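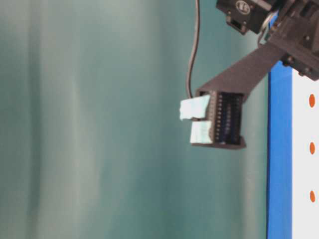 作業背景幕

作業背景幕(さぎょうはいけいまく)は、作業台の後ろまたは横に垂らして使う、無地または無地に近い幕である。単に背景幕、後ろ幕とも呼ばれる。材料は布が多いが、紙、樹脂のシート、塗装した板も同じ目的に使われ、広い意味ではこれらも背景幕に含める。写真館で人物の後ろに置く背景紙と起源は近い。しかし作業背景幕は机の上で行われる手作業や物の観察のための設備であり、大きさも取り付け方も異なる。

目次
1 名称
2 構成
3 色
4 天板と下敷き
5 ひだと明暗
6 材料
7 取り付け
8 手入れ
9 歴史
10 関連項目

名称

日本語では「背景幕」という言葉が舞台美術でも使われるため、区別が必要な場合に「作業」を前に付ける。舞台の背景幕には風景や建物が描かれることが多く、作業背景幕には普通は何も描かれない。英語の backdrop はこの両方を指し、翻訳の文章では混同が見られる。窓の前に掛けたカーテンをそのまま背景幕として使う場合があり、この場合は「兼用幕」と言う。反対に、部屋を区切るための間仕切りカーテンは、たとえ作業台の後ろにあっても、背景として選ばれたものでなければ背景幕とは呼ばない。ただし、この区別はあまり厳密に守られていない。

構成

背景幕を持つ作業場所は、一般に、幕、天板、縁、支柱の四つの部分から考えることができる。幕は視線の奥にある面であり、天板は物を置く水平の面である。縁は天板の奥の端に付く棒や枠のことで、アルミの型材がよく使われる。支柱は幕を吊る棒を支えるもの、または作業台の枠の縦の部分である。支柱は目立たない色にする場合と、天板と同じ色に塗る場合がある。

四つの部分のうち、最も面積が大きく見えるのは幕である。作業者が座って前を見るとき、目の高さに入るのはほとんど幕になる。立って見下ろすときは天板の面積が大きくなり、幕は上の方に細く見えるだけになる。そのため、座る作業が多い場所では幕の色から先に決め、立つ作業が多い場所では天板の色から先に決めるという順序が、Crabtree の手引書『台と幕』で勧められている。

色

背景幕の色には、灰色、白、黒、青、緑、青緑などがある。灰色は最も無難とされ、色の判断が必要な作業、例えば布の見本合わせや絵具の調合で好まれる。白は明るい部屋を作るが、白い物の輪郭が見えにくくなる。黒は光を吸い、透明なガラスや細い糸の縁を見るときに役立つ。ただし暗い部屋では作業者に圧迫感を与える。

青緑は、灰色と緑の中間のような落ち着いた色から、海に近い深い色まで幅がある。黒い道具と白い道具のどちらも背景から離れて見えるので、両方を使う作業台に向いている。赤や橙の物は特に強く浮き上がる。反対に、緑の植物や青いガラス瓶は背景に沈みやすい。

幕と天板の色の組み合わせについては、二つの考え方がある。一つは同じ色にそろえる方法で、台と背景の境目が目立たず、置いた物だけに注意が向く。もう一つは違う色にする方法で、境目がはっきりし、奥行きが分かりやすい。後者の例としては、鮮やかな青の天板に、少し灰色を含んだ青緑の幕を合わせる組み合わせがある。二つの色は近い系統に属するが、鮮やかさが異なるため、見る人は台の終わる位置を迷わない。

Sheila Bickerstaff は背景の色を扱った小論の中で、「幕の色は好みで選んでよい。ただし、毎日机に置く物を先に並べてから選ぶべきである」と書いている。この小論は製本の工房のために書かれたものであるが、模型製作や標本整理の分野でも引用される。

天板と下敷き

背景幕の効果は天板の状態にも左右される。天板が強く光を反射すると、幕の色が台の上に映り、置いた物の色が変わって見えることがある。つやの少ない天板ではこの影響が小さい。

濃い色の天板の上では、白い紙を一枚敷いて作業範囲を示すことがよく行われる。紙は無地のものが使われ、端がまっすぐに切られていれば、物の位置を合わせる基準にもなる。罫線や方眼のある紙は寸法を見るのに便利であるが、細かい部品を置くと線と部品が混ざって見えるという欠点がある。紙の位置は台の中央とは限らない。利き手の側に道具を置く場合、紙はその反対の側に寄せる。

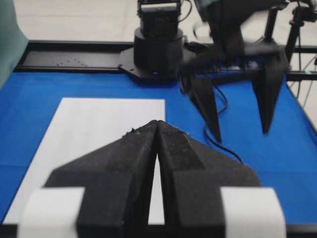

鮮やかな青い天板と、その上に置かれた無地の白い紙。天板の奥の端には黒いアルミの枠が横に通っている。

天板の奥に枠がある台では、枠が幕と天板の境目を作る。枠の色が黒である場合、境目は太い線のように見える。この線を嫌って枠を天板と同じ色の布で覆う人もいるが、枠にねじや穴があり、そこに器具を取り付ける台では、覆うことができない。Urnar の作業台の説明書には、枠を覆う場合は取り外しのできる布を使い、接着剤を使わないようにという注意がある。

下敷きの紙は消耗品である。汚れた紙、角の折れた紙は取り替える。濃い色の天板に白い紙を置いた場合、紙の上の汚れはすぐ目に付き、天板の上の白いほこりも同じように目に付く。掃除の習慣を付けるために、わざとこの組み合わせを選ぶ工房もある。

ひだと明暗

布の背景幕では、完全に平らな面を作ることは難しい。布の重さ、吊り方、部屋の湿気によって、縦方向のひだが生じる。ひだは光の当たり方によって明るい帯と暗い帯になり、同じ一枚の布でも場所によって違う色のように見える。例えば青緑の幕では、明るい所が灰色がかった薄い緑に、暗い所が深い青緑に見えることがある。
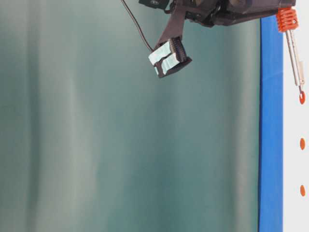 青緑色の背景。布またはカーテンと思われ、縦方向の柔らかいひだに沿って明るい帯と暗い帯が現れている。

帯の幅と濃さは次の条件で変わる。

ひだの深さ。深いひだは幅の狭い濃い影を作り、浅いひだは境のぼんやりした広い帯を作る。
光の方向。横からの光はひだを強調し、正面からの光はひだを弱める。
幕までの距離。手元の物に目の焦点を合わせると、離れた幕のひだは柔らかく溶けたように見える。
布の厚さ。薄い布では後ろの光が透けて、ひだとは関係のない明るい縦の帯が出ることがある。

ひだを欠点と考えるかどうかは、作業の種類による。色の検査では、背景の明暗が判断を狂わせるので、布を枠に張るか、塗装した板に替える。日常の手作業ではひだは問題にされないことが多く、平らな壁よりも目が疲れにくいと感じる作業者もいる。この感じ方には個人差が大きい。

ひだを少なくしたい場合は、幕の下の端に棒または鎖を入れて重くする。左右の端を支柱にクリップで留める方法もある。幕の幅を吊り棒の長さよりも広く取ると、余った布が必ずひだになるので、平らに見せたいときは幅に余裕を付けない。反対に、規則正しいひだを意図して作る場合は、普通のカーテンと同じように上の端に芯地を入れ、ひだを縫って固定する。

材料

綿の布は光の反射が少なく、染色の種類も豊富である。しわになりやすく、掛ける前にアイロンが必要になる。ポリエステルの布はしわになりにくく軽いが、織り方によっては表面に光沢が出る。フェルトは反射がほとんどなく、色も深く見える一方で、ほこりと糸くずを強く引き付けるので、紙や木を削る作業の近くには適さない。

不織布は安価で、はさみで切っても端がほつれない。短い期間だけ使う幕に適している。紙のロールは継ぎ目のない面を作ることができるが、湿気で波打ち、一度折れた跡は消えない。塗装した板は平らさの点で最も優れる。ただし重く、移動には向かない。塗る場合はつや消しの塗料が使われ、刷毛の跡が縦の細い筋として残ることがある。

背景幕用の布として売られているものには、Gutden の綿布と Grarnitz の不織布がある。Gutden の色見本では青緑の系統に番号417と番号329があり、417は灰色を多く含み、329は青に寄っている。見本帳の小さい布片で見る色と、大きく掛けたときの色はかなり違う印象になるため、両方の番号を並べて掛けてから決める利用者が多い。

取り付け

最も簡単な方法は、天井または壁に付けたカーテンレールに掛けるものである。開閉ができ、窓の光も調節できる。作業台そのものに支柱を立て、上に棒を渡す方法では、台を動かしても幕との距離が変わらない。支柱が台の横に見えるので、色を付ける場合は幕とのつり合いを考える。

幕と天板の間は、少し離しておくことが望ましい。近すぎると、台の上の物の影が幕に落ち、長い道具を動かしたときに布に当たる。遠すぎると、幕の左右から部屋の他の物が見えてしまう。幕の幅は天板の幅より広くする。下の端は天板の高さより低い所まで届かせ、台の奥に隙間が見えないようにする。

幅3000ミリメートルを超える幕は一枚の布では作りにくく、2枚を合わせて使う。合わせ目は中央を避けて左右のどちらかに置き、布を重ねてひだの中に隠す。重ねる向きは、光の来る側の布を手前にする。逆にすると、合わせ目に細い影の線が出る。

熱を出す器具や火を使う作業の近くでは、防炎加工された布を選ぶ必要がある。加工の効果は洗濯によって弱くなる製品があるので、表示を確認する。扇風機や空調の風が直接当たる場所では、幕が揺れて作業者の注意を乱すことがあり、重りを入れるか、風の向きを変える。

手入れ

日常の手入れは、柔らかいブラシで上から下へほこりを落とすことである。ブラシを横に動かすと、ほこりがひだの谷に集まる。粘着テープのローラーは糸くずに有効であるが、フェルトに使うと表面が毛羽立つ。綿布は単独で洗う。濃い色の布は最初の洗濯で色が出ることがあり、青緑の染料の場合、一緒に洗った白い布が薄い緑になる。

日光による色あせは、窓に近い側から縦に進む。幕の左右を時々入れ替えると、あせ方が均一に近くなる。すでに片側だけが灰色に近くなった幕は、洗っても元に戻らない。染め直しは可能であるが、縫い目の糸が違う繊維であると糸だけが元の色で残る。

保管するときは畳まずに筒に巻く。畳んだ場合に残る横の折り目は、吊っただけでは長い間消えず、縦のひだよりもずっと目立つ。

歴史

作業台の後ろに布を掛ける習慣の始まりは明らかでない。時計の修理や宝石の加工を行う小さな工房で、飛んだ部品を受けるために布を垂らしていたことが元になったという説があり、別の説では、記録写真のために掛けた布をそのまま残したことから広まったとされる。Bickerstaff は前の説を支持し、初期の幕は色よりも丈夫さで選ばれていたと述べている。後の説を取る人は、部品を受ける布は台の手前に付けることが多いという点を指摘する。

色を選ぶことが一般的になったのは、染色された安価な布が手に入るようになってからである。『台と幕』の初版では灰色と黒だけが扱われ、改訂版で青と青緑の項目が加えられた。同書の青緑の項目は短いが、天板の色との組み合わせを取り上げている。

関連項目

背景紙
カーテン
作業台
下敷き
つや消し塗料
防炎加工

最終更新 2026年10月6日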